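Tsehay Admasu on the moment a thing gets put down

Tsehay Admasu draws her software before she explains it. Ten minutes into our talk she had filled one side of my notepad with a long horizontal line, a dozen little vertical ticks, and one spot she had circled so many times the pen went through.

"That one," she said, tapping the hole. "I've spent most of a year on that one!"

The line was a recording of a household task, seen from roughly where a person's eyes would be. The ticks were the places where one step ends and another begins: reach, grasp, lift, carry, lower, let go. The circled spot was the gap between lower and let go, the stretch where an object stops being held up by a hand and starts being held up by the world. Admasu writes Kello, the tool her team at Vestley uses to find those moments automatically, and she can talk about that gap with the kind of joy other people save for their kids or their garden.

I asked why it matters so much. Surely a robot learning to put things down gets there in the end?

"It gets there and then it does something weird," she said. "If your labels say 'let go' too early, the policy learns that opening the hand in the air is fine. Mostly it gets away with it, the drop is tiny. Then you give it a full cup. And if the label's too late, it learns to push. It leans on the table like it's trying to get through it."

She did an impression of this, with her coffee. It was pretty good.

Kello started out as a viewer. Admasu had come over from a job writing video editing software, and the first thing she noticed was how much scrubbing back and forth everyone did. People would step through a clip one image at a time, argue, step back. So she built a timeline with big friendly handles and a way to lay two people's marks on top of each other. That was the whole tool for a while, and she still thinks it's the best part.

"I love models, I'll train a model for anything. But the handles are what made folks want to use it."

The automatic part came from those overlaid marks. She took 254 clips that had been marked by two people each and looked at where they disagreed. For grasping, the two sets of marks sat almost on top of each other. For setting down they were all over the place, and the disagreements had a pattern: some annotators marked the first touch, some marked the moment the object stopped moving, and some waited until the fingers came off. All of them were following the written instructions, which just said "placed."

"I read our own guide again and I went, oh no, that's three different things. We had one word for three things!"

So Kello now keeps three separate marks: touch, settle, and release. The planner on the other side (it's called Ra, and it's maintained by a different group down the hall) only asks for the ones it needs. A simple placing skill might use settle and release. A skill for stacking wants touch as well, as early as the software can be sure of it.

Being sure is the hard bit, and here she got the notepad out again. The detector runs two guesses side by side. One follows the object and watches its motion die away. The other follows the hands and watches for the grip to change shape. Each is easy to fool on its own. A careful person can slow down to nearly nothing while the object is still in the air, and the motion guess takes that for a landing. A nervous person shifts their fingers halfway down, and the hand guess takes that for a release. Kello looks for places where the two agree within 80 milliseconds, and when they don't, it puts up a yellow band and asks somebody to look.

"I'm very proud of the yellow band. The first version always gave you an answer. It was so confident! You'd open a clip and there'd be this crisp little mark in totally the wrong place, and because it was crisp, people left it alone. Now it can say, 'somewhere in here, please help.' We found way more mistakes after that."

How wide does the band get? She laughed and pulled up a bad one on her laptop, a clip where most of it was yellow. Somebody had been fussing with a folded towel, patting it, turning it, picking up a corner again. "When is a towel placed? I really want to know. Write to me."

The next release is the one she's most excited about. It's called Dokby, after a typo in a commit message that stuck, and it should be out in November. Dokby adds the idea of a goal region. Up to now Kello could tell you when something had been put down and had no opinion at all on where. With Dokby you outline the target area once at the start of a clip, and the tool keeps track of that patch of floor or counter as the view swings around. Then every settle mark gets a second value with it, how far the bottom of the object is from the region and which way it's off.

She ran it over an older set of 1773 clips to see what would break, and 51 of them crashed it outright. She seemed delighted. "Same bug, every one! The region left the view and came back rotated and I'd flipped a sign. It was one line. I bought everybody lunch."

The bugs still on her list are less kind. Shadows can look like the edge of a base. Hands cover exactly the part of the object you'd like to measure. And shiny surfaces give the tracker bright points that slide as the camera moves, so it thinks the object is turning when it's really just the light that is.

I asked if she ever got tired of looking at people putting things down.

"No! You start noticing it everywhere. My brother sets his keys down like he's defusing them. I timed him in my head all through dinner."
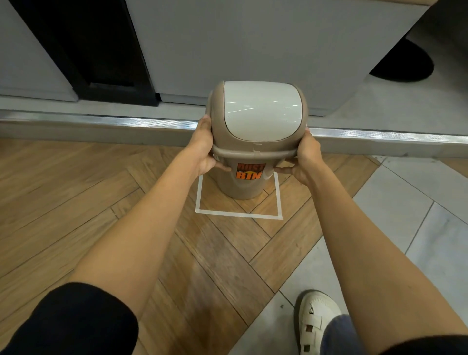 Goal regions are also where Admasu thinks the three marks will really earn their keep, and she's happy to argue the point for as long as you'll let her. Take the small beige bin with the swing lid going down onto its taped square. Both hands are still tight around the rim, and the base is touching the floor or very close to it. From one image, she won't say which. "I'd give that a yellow band myself," she said, "and I've looked at a lot of these." The tape is the easy part, four white lines that show up nicely on the wood pattern. What bothers her is the glossy lid with the streaks of light on it, and the fingers over part of the DUST BIN sticker, which would otherwise make a lovely thing to track. Dokby currently leans on the body of the bin, where the finish is matte, and uses the lid only as a rough check. She wants to try going the other way next, starting from the floor and watching how much of the square the base covers up as it comes down. She had already drawn it on the back of my notepad, and she asked if she could keep the page.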